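From: Prys Parry
Date: October 12, 2018
Subject: Re: [arms-list] second arm, or better fingers on the first?

Eluned Harries wrote:
> We have room for one purchase before November. Do I put it all
> into a second arm, or keep one and buy better fingers for it?
> Wostex quoted 11 weeks on arms, so I need to decide soon.

Eluned, second arm, no question! We went through this with Hovetti last year and I'd do it again tomorrow. Lipstick tubes are exactly the kind of small, slick thing where having another gripper at the table opens up so much (handovers, holding one while you sort the rest), and I love watching it.
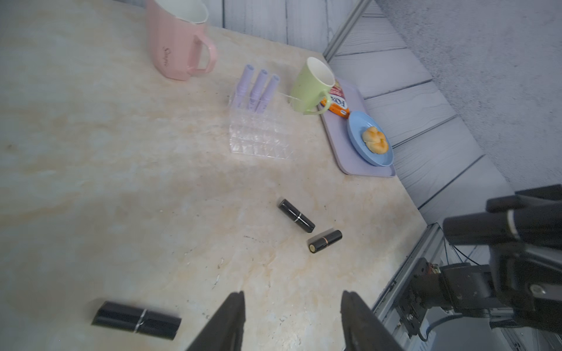

Should the spare fingers go in the same order as the arm? Put them in the same order, because one shipment means one freight charge and one approval to chase.

Our fingers came from Cludomix at 693 for the set, and I'd plan on a new set after about 30 sessions. Budget for cables and mounting brackets too! I left those out the first time and had to go back and ask for more, which was no fun at all.

Gbeho also gives 5 percent off if you order the mount with the arm, so do ask them. I can send you my spreadsheet, it's messy but the totals are right.

Prys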